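## 3. Setting Up a Comment Queue for Opinion Columns

This section covers the Drondura moderation module as installed on a news or opinion site. It assumes that the site is already connected (Section 2) and that you hold an Editor or Administrator account. Moderator accounts can view the settings below but can't save them.

### 3.1 Before you start

- Confirm that each columnist has an author record. Columns filed under "Staff" don't inherit queue rules.
- Get the current comment policy from your standards editor in writing. The module enforces only what is entered in it.
- Export the existing block list if you are moving from Gukier. Use the plain text export. The spreadsheet export drops the expiration column.

**Caution:** Turning on a queue for a column that is already open hides all comments on it until they have been reviewed. Set up queues before publication where possible.

### 3.2 Create the queue

1. Sign in and open **Desk > Queues > New**.
2. Enter a queue name. Names may contain up to 16 characters, with no spaces.
3. Under **Applies to**, select **Opinion**. Don't select **All politics**, which also takes in wire stories and election results pages.
4. Under **Hold**, choose one of the following:
 - **First comment only.** A reader's first comment is held. Later comments post at once.
 - **All comments.** Every comment is held.
 - **Flagged.** A comment is held after it receives the number of reader flags set in step 5.
5. If you chose **Flagged**, enter the flag count. The default is 3. A setting of 2 is allowed but lets a pair of readers hide any comment they dislike.
6. Select **Save as draft**.

**Note:** A draft queue doesn't act on comments. It can be tested on the preview page.

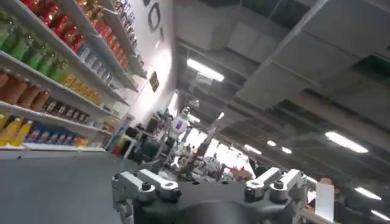
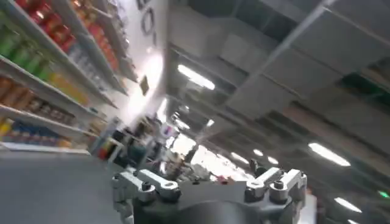
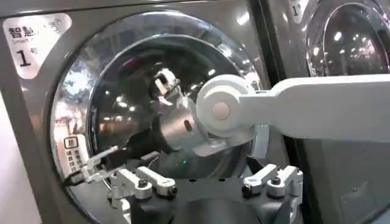 ### 3.3 Assign moderators

7. Open the draft queue and select **People**.
8. Add at least two moderators. A queue with one moderator can be saved but can't be made live.
9. Set a lead for the queue. The lead receives appeals from readers and can reverse a decision. In the sample desk supplied with the module, Adesuwa Onuoha is the lead, and Ladi Okafor and Rebecca Gentile are moderators.
10. Under **Conflicts**, enter any columnist whose comments a moderator shouldn't handle. A columnist who is also a moderator is excluded from their own column automatically.

### 3.4 Enter the removal reasons

Every removal must carry a reason. The reason is shown to the reader whose comment was removed and is kept in the log.

11. Select **Reasons > Load standard set**.
12. Delete any reason that your policy doesn't support. "Off topic" is the one most often disputed in appeals on political columns. Keep it only if your policy defines it.
13. Add your own reasons as needed. Each is limited to 114 characters, including spaces.

**Note:** Don't add a reason that names a party, candidate or viewpoint. The module accepts such text, but it will appear in the public log if that log is switched on (Section 5).

### 3.5 Make the queue live

14. Select **Check**. Errors are listed in red and must be cleared. Warnings are listed in amber and may be left.
15. Select **Make live**. The change takes effect at the next page refresh.
16. Post a comment from a reader account and confirm that it is handled according to the setting in step 4.

If the test comment doesn't appear in the queue, check that the column has an author record and that **Applies to** reads **Opinion**. If both are correct, restart the Josbridge connector and repeat step 16.

**Caution:** Deleting a live queue releases every held comment to the page. To stop a queue without releasing comments, select **Pause**.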